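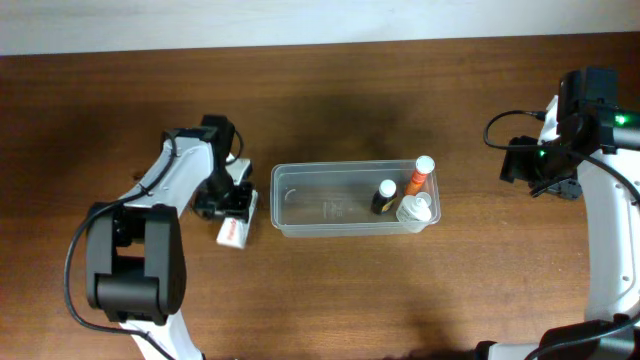

How long do saved tomato seeds stay good?

Five years is what I plan on, provided they were properly dry when you put them away and they've been kept somewhere cool. Older ones can still surprise you, so don't toss them without a test.

Hi everyone,

I'm picking up Tala's message from the other night (the other Tala! I know we confuse people) and it got long, so get a coffee first. I've left her whole message in because a couple of you told me it landed in your spam folder.

On 26/08/2026, Tala Harb wrote:

> Hello all,
>
> I have a shoebox of seed envelopes from my aunt in Trendale and I don't
> know what to do with them. Most are tomatoes. Some have a year on them, a
> lot don't, and one just says "the good one, by the gate," which is no
> help to me at all. The one I care about is marked Hijazi. She grew it
> every summer and I would hate to lose it.
>
> My questions:
>
> Can I test them now or should I wait for spring?
>
> My own plants are finally ripening (Vernlow, from the spring swap) and I
> want to save seed from those too. Do I have to do the smelly jar thing? My
> kitchen is tiny and my husband has opinions.
>
> Will the Vernlow have crossed with the cherry tomatoes next to it? They
> are practically leaning on each other.
>
> And how do you all label things so you aren't cursing yourselves in three
> years?
>
> Thank you, sorry for so many at once,
> Tala H.

Okay! Testing first. Do it now, there's no reason to sit and wonder until spring. Count out a few seeds from an envelope (if it's a fat envelope use ten, if it's a thin one use four or five and leave the rest alone), lay them on a damp paper towel, fold it over, slide it into a sandwich bag and put it somewhere warm. The top of my fridge works. Write the name on the bag with a marker before the towel goes in, not after, when it's wet and your pen skids all over the place.

Then leave it for 14 days. Fresh seed will often be up in less than a week, but old seed is slow and sulky and I've nearly thrown out batches that popped on day twelve. Check the towel every couple of days and spritz it if it's drying out. If half of them sprout I call that fine and just sow thicker. If only one sprouts from the Hijazi, pot that one up right away and baby it on the windowsill! One plant is all you need to get the variety back. Tomatoes make a silly number of seeds. I once got carried away and counted what came out of a single big fruit, and I had 151 drying on a plate.

I'd also mail a pinch of the Hijazi to someone else on the list before you do anything brave with it. I'll take some if you like, and I'm sure Dralledberg people would too, they have the better greenhouse.

Now the smelly jar. You don't have to. The jelly around the seed keeps it from sprouting inside the fruit, and a few days of fermenting breaks it down, so the seeds come out clean and they don't glue themselves together. It does stink. I put mine out on the back step with a saucer on top and stir it when I remember. Two or three days in warm weather is plenty, and if you leave it much longer they start sprouting in the jar (ask me how I know). You'll see a scummy layer on top, that's normal. Add water, swish, pour off the floaters, rinse what's sunk in a sieve.

If the jar is going to cause trouble at home, squeeze the seeds into a tea strainer and rub them under the tap with the back of a spoon. It takes longer and they'll never look as nice, but I've grown perfectly good plants that way. My mother-in-law just smears them on a paper towel, lets it dry, and plants bits of the towel. She has better tomatoes than me every single year and I try not to think about it.

Drying matters more than any of this. Use a plate or a coffee filter, and spread them out in one layer. Don't use the oven, don't use the dehydrator, don't put them in full sun on the dashboard like a certain person who shall remain me. Stir them with a finger once a day so they don't clump. I give them two weeks and then they should snap if you try to bend one, or at least feel hard and papery. If they go into a jar damp you'll have mold by November, and there's nothing to be done at that point.

On crossing: probably less than you fear. Most modern tomatoes pollinate themselves before a bee gets a look in. The old potato-leaf kinds and some of the currant types can be a bit looser about it. For eating at home I wouldn't worry. For anything you mean to hand out with a name on it, pick fruit from the side away from the cherries, or slip a little organza bag over a cluster before the flowers open next year. I do that for maybe two varieties and let the rest take their chances. Do check that your Vernlow wasn't a hybrid, though. I thought the ones at the swap were open-pollinated but I didn't bring them, so whoever did, please speak up!

Labels. Pencil! Pen fades and marker fades worse. Name, year, where it came from, and one thing you'd want to know in spring, like "needs a tall stake" or "splits after rain." I put a slip inside the envelope too, with the same words on it, in case the outside gets wet. As for "the good one, by the gate," I'd copy that down exactly as she wrote it and grow it next to the Hijazi. You might recognize it once it fruits.

For everyone else, the fall envelope order is going in soon. The coin envelopes come in a box of 2,000, which sounds ridiculous until you remember how fast we went through the last lot. If you want a stack, write to me off list with how many and I'll bring them along. Please don't reply-all with your numbers, my inbox can't take it again.

Also, does anyone have a decent bean this year? Mine were pitiful. The poles went in late, then something ate the tops, and by the time I'd replanted it was too hot for them to set. I'd love a few pods of anything that did well in heat.

Tala H., let me know how the towel test goes, I'm dying to hear about that gate tomato.

Tala Semaan

Recent messages on this list
Powdery mildew on squash, milk spray or no?
Re: Re: Who has the long loppers
Garlic for planting, sharing an order
Lettuce gone to seed, how to tell when it's ready
Swap table leftovers
Re: Peppers crossing (long)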